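Whitewash

Whitewash is about the oldest and cheapest wall finish we have, and I've been a little bit in love with it ever since I bought a house with a cellar full of the stuff. At heart it's slaked lime and water. You brush it on thin, it looks like skim milk and terrible judgment, and then it whitens up as it dries (go to bed, come back in the morning, it's a different wall!).

What makes it different from paint

Regular paint forms a film that sits on top of the wall. Whitewash hardens by taking carbon dioxide out of the air, and the lime slowly turns back into something close to the limestone it started out as. That's why it's so happy on brick, stone and rough plaster, where it can get a grip. It also lets moisture pass through, so old damp walls tend to get along with it much better than with a modern coating.

The downside is that it rubs off. Lean on a freshly limed wall in a navy sweater and you'll see what I mean. People have been fixing this for centuries by throwing things in the bucket: salt, skim milk, tallow, glue, rice water. My neighbor Gifty Aidoo swears by salt and a splash of milk, and her chicken house looks better than my kitchen.

A bit of history

Lime washes go back to ancient times and turn up nearly everywhere people burned limestone or seashells. Around Porkdale, where I live, the earliest mention I've found is in a parish account from 1663, which pays a man 6 shillings for liming the inside of the church porch. I love that entry. It doesn't give his name, only the money and the porch. Later on the farms took it up in a big way, mostly for dairies and stables, because lime is strongly alkaline and was thought to keep things sweet. The old Appiah dairy out on the mill road had 57 stalls and got a fresh coat every April, and when the building came down the layers broke off in chunks as thick as a slice of bread.
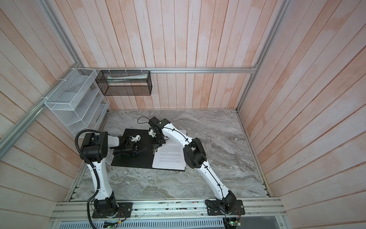 Color is where whitewash gets fun, and also where people get into trouble. Pure lime dries to a soft, chalky white, but earth pigments go in beautifully - ochre for yellow, iron oxide for pinks and reds - so long as you keep the dose small and choose pigments that can stand up to lime. On wood, a pale finish like the pinkish-white on those upright boards, with faint orange streaks and the seams between planks still plain to see, is the look most folks are after when they ask me about "whitewashed" paneling. You can get near it with real lime on rough-sawn lumber, though smooth planed boards give it very little to hold. Most indoor paneling sold under the name is really done with watered-down paint or a pickling stain, and I can't be snobby about it, having done my own hallway that way.

Mixing and putting it on

I buy lime putty from a little outfit called Cludari, in tubs, and thin it until it just coats the back of a spoon. Dampen the wall first. Wear goggles and gloves, please, because lime burns skin and it can really hurt your eyes. Then go thin, thinner than feels right, and give each coat a day before the next one. Three coats does my cellar. A tub covers about 300 square feet for me, less on the crumbly side by the stairs.

See also: limewash, distemper, milk paint, pickling (wood finish)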